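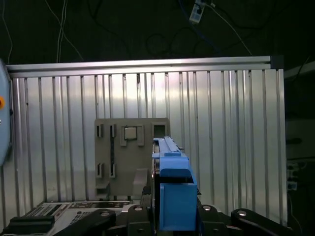
Ein fester Platz für jedes Teil

Wie eine kleine Werkstatt in Warkis ihre Aufnahmeplatten selbst druckt

Wer bei Zelora morgens die Werkstatt aufschließt, geht zuerst am Regal mit den Platten vorbei. Sie stehen hochkant wie Schallplatten, auf der Rückseite steht mit Filzstift eine Nummer. 186 sind es inzwischen, und zu jeder gehört eine Karteikarte, auf der notiert ist, welches Teil hineingehört, aus welchem Filament sie gedruckt wurde und wann sie zuletzt nachgemessen worden ist.

Zelora baut Kleinserien für andere Firmen: Gehäuse, Halter, Einschübe, selten mehr als ein paar hundert Stück. In solchen Mengen lohnt sich eine gefräste Vorrichtung kaum. Vor 7 Jahren hat der Betrieb deshalb angefangen, die Aufnahmen aus Kunststoff zu drucken und an Wände aus Aluminium zu setzen. Senkrechte Streifen, schmale Nuten dazwischen, oben ein Profil als Abschluss und schwarze Winkel in den Ecken. Die Profile kommen von Aguiar und werden im Haus auf Länge gesägt.

Dass die Wand steht und nicht liegt, hat mit dem Platz zu tun. Die Werkstatt war früher eine Druckerei, ein schlauchförmiger Raum mit Fenstern nur an der Stirnseite. Tische gibt es wenige. Eine senkrechte Platte braucht keine Stellfläche, Späne und Staub fallen nach unten weg, und das Teil lässt sich von vorn einsetzen. Der Nachteil ist bekannt: Was nicht sicher sitzt, liegt am Boden. Jede Aufnahme muss das Teil also halten, bevor es ganz drin ist.

Schlitze, Leisten, kleine Böden

Eine typische Platte ist grau und rechteckig. Die Oberfläche fühlt sich leicht rau an, geschliffen wird sie nur dort, wo etwas gleiten soll. Schmale senkrechte Schlitze nehmen Laschen und Stege auf. Erhabene Bügel in U-Form halten kleinere Stücke, die nur von einer Seite zugänglich sein müssen. Quadratische Öffnungen bekommen einen umlaufenden Rand, damit man die Kante auch mit den Fingern findet. Und unten sitzen oft vorspringende Klötze oder Böden, auf denen ein längeres Teil aufstehen kann.

Das Grau ist eine Entscheidung der ersten Wochen. Versucht wurde zunächst Weiß, darauf sah man jeden Fingerabdruck. Schwarz schluckte am Nachmittag so viel Licht, dass die Schlitze nicht mehr zu erkennen waren. Die Teile selbst werden für Probeläufe in Blau gedruckt. Der Kontrast reicht aus, um auf zwei Schritte Entfernung zu sehen, ob eine Schiene gerade steht.

Das Stück, an dem in diesem Juli gearbeitet wird, heißt im Haus Drerkora. Oben hat es eine lange, schmale Schiene mit einem Grat, unten einen kastenförmigen Teil mit offener Tasche. Für die Konstruktion der Aufnahme ist das eine unangenehme Form. Die Schiene verlangt Führung, der Kasten ist im Verhältnis dazu breit und zieht beim Einsetzen nach vorn. Die erste Platte führte die Schiene auf ganzer Länge und klemmte. Bei der zweiten war der Schlitz weiter, dafür kippte das Teil. Erst als der Schlitz am Eingang angeschrägt wurde und der Kasten unten eine Auflage bekam, ließ sich das Teil mit einer Bewegung einsetzen.

6 Entwürfe lagen am Ende auf dem Tisch. Aufgehoben werden sie alle, auch die schlechten. Wer eine neue Platte zeichnet, soll zuerst in der Kiste mit den verworfenen nachsehen, ob das Problem schon einmal da war.

Was Kunststoff nicht kann

Gedruckte Aufnahmen verschleißen. An den Kanten der Schlitze entsteht zuerst ein glänzender Streifen, später wird das Spiel größer. Eine viel benutzte Platte hält bei Zelora bis zu 8 Monate, dann wird sie neu gedruckt. Die Datei liegt vor, der Druck läuft über Nacht. Wärme ist der zweite Feind. Im Sommer werden die Platten deshalb nicht an der Fensterseite gelagert, und ins Auto kommen sie nur in einer Kühlbox ohne Akkus.

Für hohe Kräfte taugt das Verfahren nicht. Wo gebohrt oder gepresst wird, arbeitet auch Zelora mit Metall. Der graue Kunststoff ist für alles gut, was gehalten, geprüft, geklebt oder zusammengesteckt wird, und das macht in Warkis den größten Teil der Arbeit aus.

Bleibt die Frage der Kabel. An fast jeder Wand sammeln sich mit der Zeit Leitungen für Licht und Messgeräte. Im Betrieb gilt die Regel, dass sie von oben kommen und vor der Platte nichts hängen darf. Schön sieht das selten aus. Ein Kabelkanal ist seit dem Frühjahr bestellt.

Donnerstags wird nachgemessen. Dann kommen die Platten, deren Karte fällig ist, der Reihe nach auf den Tisch, und ein Lehrdorn geht durch jeden Schlitz. Fällt er ohne Widerstand durch, bekommt die Platte ein Kreuz auf der Rückseite und wandert in die Kiste.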